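## 4. Descaling the boiler

Descale the Lerketti after every 553 brew cycles, or when the scale light stays on after start-up. The full process takes 14 minutes. Do not unplug the machine while it is running.

**Caution:** Use Stakside descaling powder or plain citric acid only. Vinegar damages the boiler seals.

1. Turn the machine off and let it cool. Remove the portafilter and empty the drip tray.
2. Take out the water filter and set it aside.
3. Dissolve one sachet in a full tank of cold water. Stir until clear.

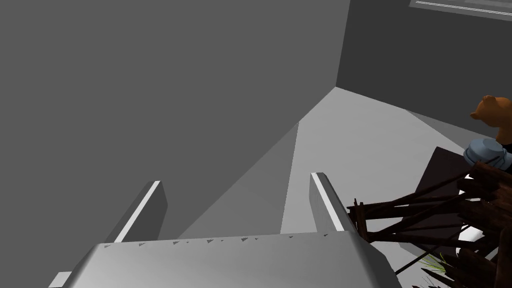 4. Place a container under the group head and steam wand - it must hold at least one full tank.
5. Hold the brew and steam buttons together until both lights blink, then release.
6. When the pump stops, open the steam valve a quarter turn. The pump restarts by itself.

**Note:** Short pauses between pump runs are normal. If the pump stays silent and both lights are red, close the valve and repeat step 5.

7. Rinse the tank, refill with fresh water and run the rinse cycle twice.

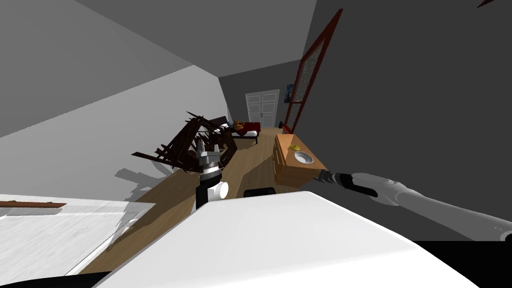 ### 4.1 Resetting the counter

Press and hold the steam button until the display reads 0. Refit the water filter before brewing.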